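Home | About the Office | For Researchers | For Participants | Join Us | Contact

Posted 4/25/24 by the Zakorness Research Office

Filed under: Openings, Research Participation

Community Reviewers Wanted for Our Human Studies Review Panel

If you have ever filled out a consent form at a clinic or a college and thought, I wish somebody had read this out loud before they handed it to me, then we would very much like to hear from you. The Zakorness Research Office is looking for people from the towns around us to sit on the panel that reads every study involving human participants before it is allowed to begin. You don't need a science degree, and you don't need to have worked in research. We have plenty of people with degrees already, and we love them dearly, but they have been reading this kind of writing for so long that they no longer notice when a sentence makes no sense.

The panel read 76 new applications last year, along with a good many renewals and small changes. They come from all over: sleep studies, reading studies with second graders, surveys of retired bus drivers, a long-running project on how people recover their balance after a fall. Some are two pages and some are closer to a phone book. Each one goes to two reviewers first, one from the research side and one from the community side, and then to the whole group.
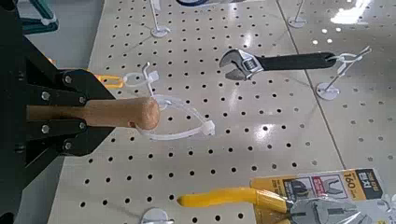
As a community reviewer you would get your packet ten days before each meeting. We ask you to read the consent form first, all the way through, with a pen in your hand, and mark anything you would want explained to your mother or your neighbor. After that you look at how people will be found and invited, what they will be asked to do, what they are paid, and what happens to their answers once the study is over. There is a two-page worksheet to guide you, and most of our reviewers come to like it, although it does take a meeting or two to get used to the order of the questions.

Meetings are held once a month in the Geerts Building, second floor, and they run from 5:30 until we are finished, usually a little before 8. Supper is provided (tell us about allergies, please, and tell us early - the kitchen closes its order list two days ahead). You may join by video for up to four meetings a year. Parking in the Geerts lot is free after 5, and the elevator is just inside the north door.

What we offer: each community reviewer receives $260 per meeting, paid at the end of the month, which covers your reading time as well as the evening itself. We also pay mileage if you live more than 30 miles out. Training is paid at the same rate and takes up two evenings. You will learn to use Trorkesier, the online system where the applications are kept, and somebody from our office will sit beside you the first time you log in, because the menus are not what any of us would have chosen. Paper packets are still available for anyone who prefers them, and several of us do.
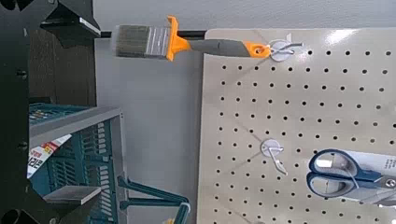
We ask for a two-year term to begin with, starting in January, and you can renew once. Please be at least 18, live in one of the counties we serve, and be comfortable reading in English. Employees of Zakorness and members of their households can't serve in these seats, and neither can anyone now working for Hekimex, which runs some of our lab services. If you used to work for either one, write and ask. It depends on how long ago it was.

We would be especially glad to hear from people who have taken part in a study themselves, good experience or bad, and from parents, home health aides, people who work nights, and anyone who has spent time explaining complicated paperwork to somebody else. There are three open seats and two alternate seats. Alternates come to training with everyone else and are paid for every meeting they attend.

To apply, send us a letter of one page or so telling us who you are and why this sounds interesting to you. Handwritten is fine. Please keep it under 4000 characters if you are using the online form, as the box simply stops accepting letters after that and gives no warning. Add the names of two people who know you well (they can't be relatives) and a phone number or email for each. We don't need a résumé, though you may include one.

We read letters as they arrive and will call everyone who applies, including those we can't seat this time around. The call is a friendly chat of twenty minutes, and you are welcome to spend all of it asking us questions. If you would like to sit in on a meeting before you decide, let us know and we'll find you an evening when the agenda has an open portion. You will be asked to sign a short confidentiality form at the door.

Letters can be left at the front desk of the Geerts Building or mailed to the Research Office, attention Community Reviewers.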